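Cleaning the Dust Out of a Desktop Computer

Posted Sun 24 July by Darnell Doucet

A desktop that has sat on a carpet for a few years will be full of dust. The fans run louder, the case gets warm at the back, and on hot days the machine may slow down or shut itself off. Cleaning it takes an hour or so the first time and less after that. I do mine twice a year, once in spring and again in September when the windows get closed.

What you need

A Phillips screwdriver, size 2
A can of compressed air or a small electric blower
A soft paintbrush, one inch wide, that has never had paint on it
Cotton swabs
Rubbing alcohol, 90 percent or higher
A dust mask if you have allergies
A muffin tin or a few small cups for the screws

Do not use a household vacuum inside the case. The nozzle can build up static, and the suction will take small parts with it. I lost a jumper that way. You can use the vacuum on the outside vents and on the floor afterward.

Before you open it

Shut down from the menu and wait for the fans to stop. If the power supply has a switch on the back, turn it off. Pull the power cord, then hold the front power button in for 8 seconds to drain what is left.

Take a phone picture of the back of the computer before you unplug the rest. You will want it later when you have two audio plugs in your hand and three holes. Then unplug everything and carry the machine outside or into the garage. Most of what comes out will be fine gray powder, and it goes everywhere. A covered porch is ideal. Stay out of direct wind.

Opening the case

Most towers have one panel that comes off, usually the left one as you face the front. Look at the back for two thumbscrews, a latch, or plain screws along the edge. Remove them and slide the panel toward the rear. If it doesn't move, check for a third screw or a lock loop before you pull harder. Some older office machines have a release button on the top and another on the bottom, and both have to be pressed at once.

Touch a bare metal part of the case before you reach in, and again every few minutes. If you own a wrist strap, clip it to the case. Don't work in a wool sweater or in socks on carpet.

Blowing it out

Lay the tower on its side with the opening up and loosen the dust with the brush first, then stand it upright so what you loosened has somewhere to fall. Start at the top and work down.

Hold the can upright at all times. Tipped over, it sprays liquid, which can frost the parts. Use short bursts from six inches away.

Hold each fan still with a finger or a swab while you blow on it. A fan spun fast by compressed air can ruin its bearing. Brush both sides of every blade.

The processor heatsink is where the worst of it sits. Look between the fins, under the fan. If there is a mat of dust there, lift it off with tweezers before you use air, or you will only push it deeper.

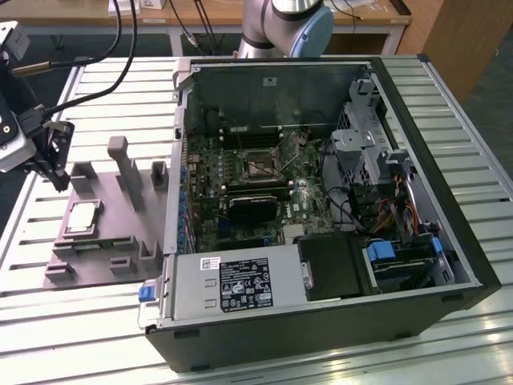
Leave the heatsink attached unless you have fresh thermal paste on hand. Once it has been lifted, the old paste has to come off with alcohol and a new layer has to go on. Beca Parry wrote to say hers came away with the processor stuck to the bottom. Running the computer for ten minutes before shutting it down softens the paste and makes that less likely.

For the power supply, blow in through the vents from outside and from inside. Never open the power supply itself. It can hold a dangerous charge long after it has been unplugged.

Filters and stuck-on dirt

Many cases have a foam or mesh filter behind the front cover. Rinse it under the tap, shake it, and leave it overnight — it has to be completely dry before it goes back in. Grime on fan blades that won't brush off will come off with a swab and a little alcohol. Smokers' houses take a lot of swabs.

Putting it back together

Press gently on each memory stick and each cable plug to check that nothing worked loose. Make sure no cable touches a fan. Put the panel back, plug everything in using your picture, and turn it on.

If it starts and then stops, or beeps at you, unplug it and reseat the memory. If there is no picture on the monitor, check whether the video cable went into the right port. Machines with a separate graphics card have two sets, and the one on the card is the one you want.

Write the date on a piece of masking tape and stick it inside the panel.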